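Home | Reviews | Workshop | Storage | Contact

Manberg cable tie kit, 1000 pieces

I bought the Manberg kit in March to sort out the wiring behind my workbench and the router shelf in the hall. It comes in a flat plastic case with 16 compartments: nylon ties in four lengths, reusable hook-and-loop straps, adhesive clips and a sheet of write-on labels.

The nylon ties are the best part. The heads lock on the first click and the tails trim flush with side cutters. I snapped three while pulling them tight, all from the shortest size. The longer ones held up under anything I could do by hand.

The straps are decent. They are thin enough to go around a single power cord and wide enough to bundle a handful. After a few months of opening and closing, the loop side has started to fuzz but still grips.
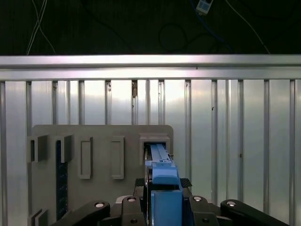
Fermín Vergara disagrees with me on the straps. He has the same kit and says his stopped gripping after a summer in the garage, so he went back to the Tirine ones and uses the Manberg straps only for extension cords. He had no complaint about the ties.

The adhesive clips are weak. On painted drywall, half of mine fell off overnight. Wiping the wall with alcohol first helped. On bare metal they stay put.

The labels take ballpoint well and smear with gel pens. The case latch is stiff, and small ties slide under the dividers if you carry it on its side.

If you only need ties, the 700-piece box without clips or labels makes more sense. I would buy that one next time and get clips from another brand.

Related reviews
Etim label maker
Allusness under-desk cable tray
Tirine hook-and-loop roll
Side cutters for small jobs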